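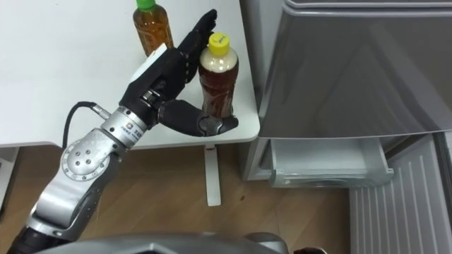
Robot hand and bottle with a yellow cap

Old anime fan sites – which ones are still worth a visit?

tanuki_shelf
28/09/2024
I'm putting together a links page for fan sites devoted to one older series or OVA. Personal pages only, no wikis and no stores. So far I have 60 links and most of them still load. The best one is Grosstead, the Drakex site. It has full episode notes, scans of the laserdisc inserts and a gallery sorted by episode. What else should be on the list?

mechapilot765
Grosstead is good for text. The gallery is overrated. Most of those scans are small and a lot of them came from the old Ichikawa Archive, which had them first and at a better size.

tanuki_shelf
Is the Ichikawa Archive still up? I get a blank page.

mechapilot765
The front page is broken but the inside pages work. Go in through the site map. There are over 1000 images and the file names make no sense, so set aside an evening.

lo_fi_lum
I don't agree about Grosstead. The scans are small because they were made for dial-up. The person who runs it replaced the first 6 episodes with new ones in March. Episode 4 looks great now, especially the harbor backgrounds.

mechapilot765
Didn't know that. The later episodes are still the old ones though, and those are the ones people want.

kettle
Does anyone have the Drakex ending theme? Both sites list it under downloads and both links are dead.

lo_fi_lum
Grosstead had it as a MIDI only. The full song was on the Ichikawa Archive for a while and then got pulled.

kettle
MIDI is fine. I'll write to the webmaster.

oldvhs
You should add Tadano Station. It's ugly – yellow text on dark blue – but the translated interviews aren't anywhere else.

tanuki_shelf
Added. I had trouble reading it too, so I pasted the interviews into a text file. I'm leaving Ichikawa off until the front page works.

mechapilot765
Then link to the site map. Leaving off the biggest gallery over a bad index page makes no sense to me.

tanuki_shelf
OK, site map link is in, with a note next to it.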